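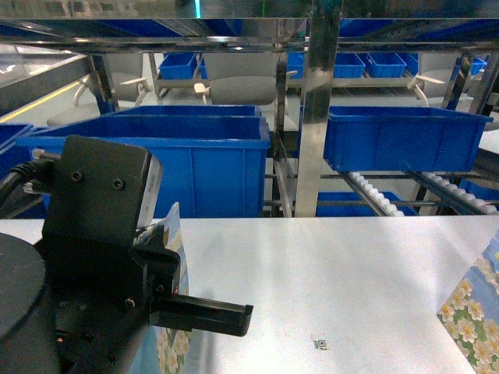 Workshop tips: recording box-to-bin examples for a learning arm

Notes for anyone collecting pick-and-place demonstrations at a bench with a two-finger gripper and plastic storage bins. They were written for the Platmont benches but should suit any similar set-up. The task is short: take a printed carton from the worktop, carry it to a blue bin, put it down inside, let go, return. The policy is trained only on what is recorded, so small habits at the bench end up in its behaviour.

Last revised Jan 1, 2024

Before you start

Wipe the worktop and let it dry. A matte white surface shows thin cartons well, but smears and tape residue show up just as clearly, and they will be in every episode until someone cleans them off.

Check any square code stickers on the worktop. Press the corners flat. If one has lifted or been scratched, replace it and redo the calibration before recording. Do not put a new sticker down by eye and carry on with the old calibration file.

Look at the cable bundle where it leaves the mounting block. It needs enough slack for the wrist to turn fully in both directions. Tie it back along the arm and keep the ties away from the moving joint. Pale inner strands showing at the housing are worth a note in the bench log, with a second look at the end of the session.

Go round the finger screws with a hand driver. A loose finger still closes, but it closes at a slightly different angle each time, and the fault is hard to find later in the recordings.

Choosing and placing the cartons

Use cartons with the same print for one block of episodes, then change. Mixing everything from the first day makes it difficult to tell whether a failure comes from the shape or the artwork.

Stand some cartons upright and lay others flat. Upright cartons present a thin edge to the overhead view and are the harder case, so give them at least half the block.

Put a few cartons close to the edge of the worktop, where the head view only catches part of them. If every start position is in the middle, the arm will do well in the middle.

Do not straighten a carton between episodes because it looks untidy.

Discard crushed cartons. Slight corner wear is acceptable and useful. A carton with a split side changes stiffness under the fingers and belongs in its own block, labelled as such.

Gripping

Bring the fingers in low on the carton and square to its faces. Holding a thin pack near the base keeps the upper part clear, which makes it easier to lower beside something already in the bin.

Close until the card is held, then stop. On the Kuroda controller we set the closing limit to 185 for thin card packs and 346 for full cartons. These are controller units and will not carry over to other hardware. If the card bows, the limit is too high. If the pack swings when lifted, it is too low or the grip is off centre.

Pause for 800 milliseconds after closing and before lifting. The pause gives the training software a clean boundary between the two movements. Operators tend to shorten it as they get faster. Set it in software if the controller allows.

Placing in the bin

Tilt the wrist so that the pack goes in edge first. Approach over the rim with clear height, then come straight down. Diagonal entries catch the rim sooner or later.

Vary what is already in the bin. Record some episodes with an empty floor, some with one pack leaning against a side, and some with several. An arm that has only seen empty bins will put the next pack on top of the last.

Aim for open floor between the wall and any pack already there. Lower until the base touches, open the fingers, and back out along the same line.

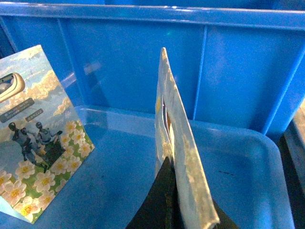

Wrist view inside a blue bin, with one pack in the fingers and another leaning to the left.

If a pack falls over after release, leave it and finish the return movement. Mark the episode as "placed, fell". Do not reach in by hand while recording is on.

Glossy bins throw light back at the wrist camera. Moving a lamp by a hand's width is usually enough to shift a bright patch off the bin floor. Keep a proportion of episodes with reflections in them, particularly if the finished system will work under ordinary ceiling lights.

Marks and scuffs on the bin floor can stay. Rotate the bins between blocks so that the same mark does not turn up beside every successful placement.

Shelves and background

Chrome racking reflects bins, lamps and people. Stand in the same place for a block, then move for the next one. Chairs behind the rack may be left where they are or shifted between blocks, but not during an episode.

Where bins sit on roller track, chock them before recording. A bin that creeps forward when the arm touches the rim will spoil the episode.

Record bins at more than one height if the rack allows. Lower shelves need a longer reach and a different wrist angle, and they do not follow from upper-shelf examples.

Labelling and storage

Work in blocks of 100 episodes. Close the block, label it, and copy it before starting another.

Use four outcome labels only: placed; placed, fell; dropped on the way; abandoned. Free-text notes go in a separate column.

Keep the failures. The Prutent export script leaves out abandoned episodes by default, so switch that option off if you want them for review.

Check the clocks on the head and wrist cameras at the start of each block. To test them, close the empty gripper sharply twice and compare the two recordings. If the movements do not line up, resynchronise and discard the test.

Blocks from the Colulville bench use the older folder layout. Convert them before merging, and keep the originals until the merged set has been opened and played back.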